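How do you show a robot what to do?

If you wanted to teach your little brother to lay the table, you could tell him. Put the fork on the left, put the knife on the right. He already knows what a fork is, what left means and how to hold things without dropping them. A robot starts with none of that. So the people who teach robots often skip the telling and go straight to the showing.

There are two main ways to show a robot a task. One is to take hold of its arms and move them yourself. The other is to steer the robot from a little way off with controls. Both have long names, which we will come to, but neither is hard to understand.

Moving the arms by hand

Think about how you learned to write. A grown-up may have put their hand over yours and moved the pencil with you, round the letter a and down the tail. Your hand felt what the movement was like, and later you did it alone.

Some robots can be taught in the same way. The teacher presses a button that makes the arm go slack. The motors hold up the weight of the arm so that it does not flop down, but they stop pushing back. Now the teacher can take the arm by the wrist and guide it to a cup, close the gripper, lift, and carry the cup to a shelf.

All this time the robot is taking notes. Inside each joint there is a small sensor that measures how far the joint has turned. Your elbow is a joint and so is your wrist, and a robot arm usually has six or seven joints. The computer writes down the angle of every joint, many times each second. When the teacher lets go, the computer has a long list of numbers that says where the arm was at each moment. If it plays the list back, the arm makes the same journey again by itself.

This is called kinaesthetic teaching. You say it kin-iss-THET-ick. It comes from Greek words to do with moving and feeling.

It works well for one arm and a simple job. It gets harder with two arms, because the teacher has only two hands and needs both of them for one arm if the arm is heavy. The teacher's own body also gets in the way. If the robot has a camera on its head, the camera sees a big person leaning in front of the very thing the robot is meant to be looking at.

Steering from a distance

The other way is called teleoperation. "Tele" means far off, as in telephone and television, and "operation" means working something. The teacher stands or sits away from the robot and works it with controls.

The controls can be of several kinds. Some teachers hold a handle in each hand, with a trigger for the finger. When the teacher's hand goes up, the robot's gripper goes up, and when the teacher squeezes the trigger, the gripper shuts. Other teachers use a small pair of copy arms, called leader arms. They are joined by wires or radio to the robot's real arms, which are the follower arms. Bend the leader's elbow and the follower's elbow bends too.

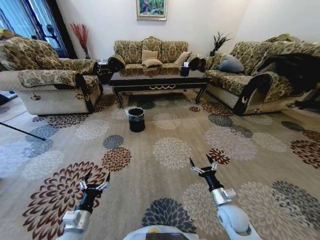 Kátia Brito teaches robots this way at a small company called Skaltier. Her robots are meant to help with tidying in people's homes. She was a piano teacher before, and she says the jobs are alike in one way, as you have to be ready to do the same short piece a great many times.

One task on her list is "put the rubbish in the bin". It sounds like a single job, but when Kátia plans it she writes it out in steps:

Find the rubbish.
Move a gripper until it is just above it.
Open the fingers.
Go down.
Close the fingers.
Lift.
Find the bin.
Carry the rubbish over the bin.
Open the fingers.
Move the arm back.

You do all of this without thinking. A robot gripper with two fingers can only pinch, a bit like a crab's claw or a pair of kitchen tongs. It has no palm to cup things in and no thumb to wrap round them. Kátia has to think about where to pinch. A crumpled tissue is easy, as any part of it will do. A flat piece of card on a rug is much harder, and she often slides it along until one edge tips up.

Why do it so many times?

Suppose Kátia showed the robot the job once, with the bin in one particular place. The robot could play back that exact movement perfectly. Then somebody moves the bin to the other side of the room. The robot would carry the rubbish to the old place, open its fingers and drop it on the floor.

To get round this, the teacher shows the same task again and again and changes something each time. The bin goes a bit to the left or further back. The rubbish is a paper ball, then a wrapper, then an empty packet. The curtains are open in the morning and closed in the evening, so the light is different. Each go is called a demonstration, and each one is saved with the pictures from the robot's cameras and the angles of its joints.

For the bin task Kátia's plan asked for 200 demonstrations. She recorded 205, and a few of those had to be thrown out because she bumped into things. For the whole set of tidying tasks the team has 747 so far.

The computer then goes through all of them and looks for what stays the same. The place of the bin keeps changing, but the gripper always ends up over it before the fingers open. After enough practice on the recordings, a computer program can look at a new picture and work out which way the arms should move next. This is called learning from demonstration, or imitation learning. You imitate someone when you copy them.

Rooms are hard

Factories are fairly easy places for robots. The floor is plain, the lights stay on and the parts come along in the same position each time.

A sitting room has a lot more going on. There may be a carpet with big flowers on it, and to a camera a brown flower and a dropped brown sock can look much the same. A shiny table top works like a mirror, so a cushion on the sofa can show up a second time, upside down, in the table. Sheer curtains let in light that changes whenever a cloud goes past. Thin things such as rods and cables are easy to miss against a busy pattern.

You can sort all this out with your eyes in less than a second, and you have had years of practice. The robot has had some afternoons. That is the reason teachers like to record in real rooms with real furniture, even though it takes longer and the robot makes more mistakes.

What is it like to steer one?

Vilém Jireš works with Kátia and trains new teachers. He starts everybody on the same exercise, which is to touch the two grippers together gently in mid-air. Most people miss. It is difficult to judge how far away things are when you are looking at a screen. You can try this at home. Shut one eye, hold a pencil in each hand at arm's length and try to bring the two points together.

The second thing new teachers notice is that they cannot feel anything. When you pick up an egg your fingers tell you how hard you are pressing. With most remote controls you have to watch and guess. Some kinds push back a little against the hand, which helps.

The third is tiredness. Holding your arms out in front of you for a long time is hard work, so Vilém makes everyone stop for a rest before they feel they need one. A tired teacher makes jerky movements, and the robot will learn the jerks along with everything else. It cannot tell which parts of a demonstration you meant and which you did by accident. If Kátia scratches her nose in the middle of a go and the arm swings up, that swing is in the recording too, unless someone finds it and takes the recording out.

Staying safe

Robot arms can be strong, and they do not know you are there unless they have been made to check. Anyone teaching a robot keeps a stop button within reach. Pressing it makes the arms stop moving. People stay out of the space the arms can reach while the robot is being steered, and long hair and scarves are tied back. The arms are kept slow during lessons as well. If you ever visit a place with working robots, stand where you are told to and ask before you touch.

Try it yourself: be a robot

You need 2 people, a scarf, a pair of kitchen tongs, a scrunched-up ball of paper and an empty bin or bucket. Ask a grown-up to check that the floor is clear.

One person is the robot. Tie the scarf loosely over the robot's eyes and give them the tongs.

The other person is the teacher. For the first go, teach by hand. Hold the robot's wrist and guide the tongs to the paper, then over to the bin.

Put the paper back where it was. Now the robot tries alone, from memory. How close did they get?

For the second go, teach from a distance. The teacher stands back and may only say left, right, forward, back, up, down, open and close. Write down how many words you used.

Last of all, move the bin a little without telling the robot, and let them try from memory again.

Swap over so that both of you have a turn at each job. You could keep your word counts and see whether they go down by the third or fourth try.

Words to know

Gripper: the part at the end of a robot arm that holds things.
Joint: a place where an arm can bend or turn.
Sensor: a part that measures something, such as an angle, light or a push.
Demonstration: one go at showing a task from beginning to end.
Teleoperation: working a machine from a distance.

Page last checked February 2021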